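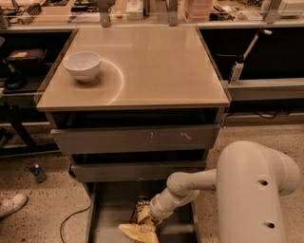

零食到底放哪儿才不会一天就吃光?放在要弯腰才够得着的地方,最好是柜子最底下那一层。

这是我折腾了大半年的结论,哈哈。年初一月的时候我还信誓旦旦地买了三个透明罐子摆在桌上,想着好看嘛,朋友来了也方便。结果呢,坐着伸手就是薯片,一边回邮件一边吃,罐子空得比我写稿还快。后来罐子全洗干净拿去装豆子了。

现在用的是一个灰色的金属抽屉柜,从二手群里收来的,200块,卖家说是办公室搬家淘汰下来的。抽屉面上有不少划痕,我拿湿布擦过,也试过牙膏,没什么用,就随它去了。台面倒是很干净,浅米色,方方正正,边上一圈颜色略深的细边,我挺喜欢。本来看中的是Ondarora家的一款新柜子,标价1,000出头,加进购物车又删掉,来回好几次,最后还是没舍得。

台面上我只准自己放一样东西,就是那只白色小瓷碗。规矩很简单:想吃零食,先弯腰拉开底层抽屉,把袋子拿出来,倒一碗,袋子封好放回去,然后才能坐下。听着麻烦吧?就是要这个麻烦!好几次我懒得弯腰,也就不吃了。

底层抽屉里的东西我尽量少放,一次一袋,吃完了再补。以前塞得满满当当,压在最下面的总是忘,有一回翻出一包过期的海苔,软得像纸巾。那种袋子亮亮的、一捏哗啦哗啦响的零食特别适合放金属抽屉,晚上偷吃全家都听得见(我妈说她在隔壁房间都能听出我吃的是不是新开的那包)。

上面的抽屉我分给了文具和充电线,这个以后再单独写吧,线的问题太大了,一篇讲不完。

再说几个小地方。金属抽屉底是硬的,饼干这类容易碎的,我会垫一块从旧毛巾上剪下来的布,薯片就不管了,反正也是碎着吃。封口夹我用的是Ultisar的,10个一包,夹得挺紧,就是颜色丑。导轨拉到底的时候偶尔会有点涩,抹一点凡士林就顺了,别抹多,会粘灰。还有地面,我家是那种带小黑点的浅色水磨石,饼干渣掉上去根本看不出来,得光脚踩到才知道,所以拉开抽屉以后我会顺手拿刷子扫一下。

有读者之前留言问,夏天零食放柜子里会不会招蚂蚁。我这边住29楼,暂时没见过,不过甜的东西我还是另外套一层密封袋。住低楼层的朋友可以在评论里说说你们的办法,我也想抄一抄。

下次写充电线那两层抽屉,等我先把它们理顺。

2020年7月24日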